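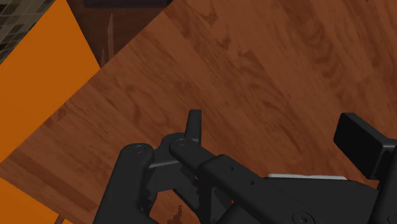
Wood grain and a bit of orange.

About the Sivbridge Current

We're a local newsroom covering Sivbridge and the river towns on either side of it, and we love this job. The Current started as an email newsletter with 14 subscribers, most of whom were related to us, and it went out on a Friday because that was the day council put up its meeting papers. It still goes out on a Friday. There's a lot more in it now — court lists, school sport, the ferry timetable whenever it changes (often!) and the kind of long council story that used to vanish when the old weekly shut its doors.

We publish online every weekday and print a paper edition once a month. You can pick it up free at the library, both bakeries and the Gomau general store, where it sits next to the bait fridge. If you can't get into town, ring the office and we'll post you one.

What we cover

Council, planning, health, the harbour, footy and netball, and whatever readers ring up about. Our reporters go to meetings in person and stay until the end, even when the end is 11 at night. We record public meetings and keep our notes, so if you think we've got a quote wrong, ask and we'll check it with you.

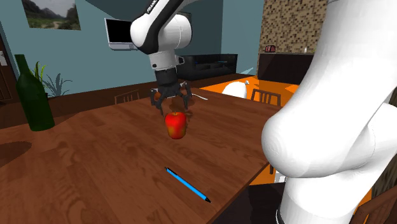

Saseck is our audio program, a 20 minute show that comes out on Wednesday mornings. It began as two of us reading the week's headlines into a phone and has grown into proper interviews, with farmers, nurses, the bloke who runs the tide gauge, and a lot of high school students who are far better on air than we are. Old episodes are all on the site and cost nothing to listen to.

How we pay for it

Members cover the biggest share, at whatever monthly amount they choose. Local advertising covers most of the rest. Ads are labelled as ads, and advertisers don't see stories before they run. We don't have a paywall and we don't plan to put one up.

Corrections

When we make a mistake we fix the story and say at the bottom what was changed. Corrections to the print edition go on page two of the next one.

Where to find us

The newsroom is upstairs at 90 Jiang Street, above the shoe repairer. The door is open from 9.30 most mornings and the kettle is usually on, so come up and tell us what's going on in your street. We take work experience students in March and would love to hear from anyone curious about reporting, photography or sound. Story tips can be left at the desk, by phone or through the contact form, and we read every one.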